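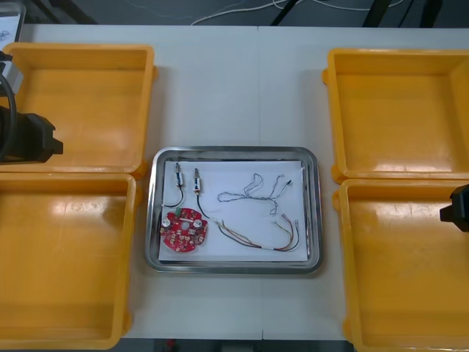 The sorting table: steel tray in the middle, yellow trays on both sides, grippers coming in left and right.

Zovedden Robotics Club: Spring Build Gallery

Hi everybody! I promised the parents' list I'd get something up before the end of February, so this is me just barely making it. If you're new, we're the after-school robotics club, we meet in the old ceramics room (yes, the sink still smells like clay), and our project this spring is teaching two arms to sort electronic parts into trays. We're calling it Bendex. I voted for something else and lost.

The tray up top is what the club calls a "mixed plate." On the white paper you've got a red circuit board with two silver capacitors standing on it, two little cylindrical parts with black wires trailing off them, a twisty blue and white pair, and a harness in pretty much every color the parts bin had to offer. The yellow trays are still empty there. By the end of a good run, every kind of part is supposed to have a tray to itself!

Ferenc Bozsik wrote most of the gripper code and would like everyone to know that wires are much harder than boards. A board stays where you put it. That blue and white pair flops into new loops every time somebody nudges it, and he spent the better part of three meetings just on picking a spot to grab. Kristine Buenaventura took over the labeling in January and has now marked up 1,908 pictures of parts, mostly with headphones on and a bag of pretzels. Thank you, Kristine!!

For the Skotgate meet we get 10 minutes at the table and 60 points are up for grabs, with 40 of those for sorting and the rest for the notebook and the talk. Our notebook is in great shape. Our talk is, um, coming along (I'm doing the middle part and I keep saying "tray" when I mean "arm").

A few things for club members while I've got you: please put fresh paper in the steel tray when you set up, keep your snacks on the window side, and if you borrowed the small wire cutters, they live in the second drawer. Setup at the next meeting starts at 3:30, and I could really use one more person on the notebook.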